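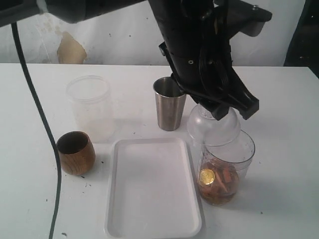
What decides where the gripper goes first when the instruction only says "find it"?
The search policy scores every vessel by how much of its inside the cameras can't see, then adds a bonus for clutter, and the highest score gets the first visit.

May, 7:40 pm

Third evening on the hidden-object runs. Ferhat's new scoring term is in. Last week's version, which he named Ravau and I am not allowed to rename, treated a clear empty jar and a wooden cup as equally mysterious. It has now been told about transparency.

Settings as they stand:

- 2,088 demos in the training set, same split as before
- planner timeout 800 ms
- 40 trials per condition, vessel positions reshuffled between trials
- tray stays put, it's the drop zone

Results so far, old scoring against new: wasted visits to the empty clear jar are way down. Visits to the wooden cup are up, which is right on paper, because the inside is dark and the model has no idea what's in there. It likes the cup a bit too much. Defne says it's in love. I've written "overweighted occlusion prior" in the shared sheet so we sound employed.

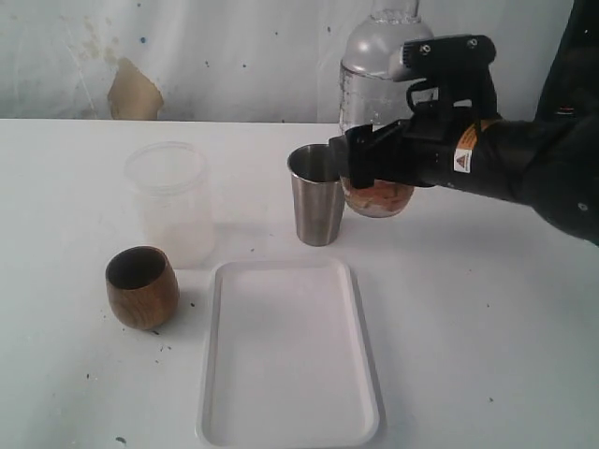 *Fingertip pad at the rim of the steel cup, tray empty.*

The steel cup is the annoying one. Reflections off the brushed side shift the depth estimate, so the approach height wanders from trial to trial. I tried masking the metal, and then the planner acted as if the cup had left the building. Mask reverted.

To do:

- rerun the baseline with the new seed (Defne has the script, I have the old script, do not use mine)
- log approach height separately for steel and wood
- cap the clutter bonus at 3 and see if the lidded jar still gets picked early
- ask Ferhat if the Zurkeo branch still builds. He said "mostly."

Left the cup and both jars on the table for the morning. Please don't put coffee in the steel one.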